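Call for Participants: Open Day on Robotic Handling of Household Textiles, Standodetti Hall

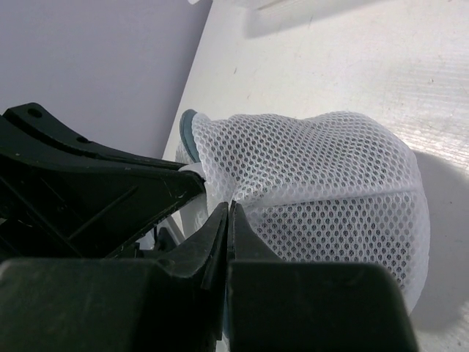 Reading time: 3 min

Uvance invites applications from members of the public who wish to take part in its open day at Standodetti Hall on 2019-05-11. Participants will attend a working demonstration of robotic handling of household items and will then carry out a short series of tasks alongside the technical staff. No background in engineering or computing is required.

The open day is part of the Millet project, which studies how robot arms grasp and move soft goods. Rigid boxes and bottles have been handled by machines for decades. A mesh laundry bag with something inside it is a harder problem: the netting gives under the fingers, the contents shift, and the gathered end may fold over on itself between one attempt and the next. Much of the work at the bench therefore concerns the last short distance, when the fingertips are already beside the netting and the choice of where to close them has still to be made.

The Millet collection now holds 3,082 recorded attempts. Nearly all of them were directed by people who work with the equipment every day, and the project wishes to include attempts by people who do not. Visitors who fold, sort, mend or pack textiles at home or in their employment are especially encouraged to apply.

What participants will do

The day is divided into 2 sessions, one in the morning and one in the afternoon. Each participant attends one session only. A session opens with a demonstration at the bench, during which staff will guide the arm through several grasps and take questions. Participants then work in pairs. One person arranges the bag on the tabletop and the other directs the arm by means of a hand controller, after which the two change places. Staff remain at the bench throughout and will stop the arm on request.

After the practical work, participants complete a written questionnaire on how easy or difficult they found the controls. A display of earlier trials, prepared with Visum, will be open in the adjoining room during both sessions and may be visited without an application.

Who may apply

Applicants must be 18 years of age or older on the date of the event and able to follow spoken and written instructions in English. The controller can be set up for left-handed or right-handed use, and the bench can be used seated or standing. Current employees of Uvance and members of their households are not eligible for the practical sessions but are welcome at the display.

The hall has step-free access from the main entrance. Applicants who need other arrangements should describe them on the application form - early notice is appreciated.

Places and payment

There are 125 places across the day. Each participant who completes a session will receive a gift card and light refreshments. Travel costs are not reimbursed.

Recording and consent

The practical work is recorded for research purposes. The recordings are made close to the gripper and are directed at the tabletop, although hands and sleeves may appear in them. A consent form will be sent with the confirmation and must be signed before the session begins. Participants may withdraw at any time during the day, and recordings of their attempts will be removed on written request until the end of August.

How to apply

Application forms are available at the Uvance reception desk and from the front office of Standodetti Hall. Please state your preferred session, any experience with textiles, and whether you have operated a robot arm before. Previous experience is neither an advantage nor a bar to selection. Places are assigned in the order in which complete applications are received, and all applicants will be told of the result in writing.

Long hair should be tied back at the bench, and loose jewelry and scarves should be left in the lockers provided.

© 2019 Uvance. All rights reserved. | Contact | Privacy | Back to top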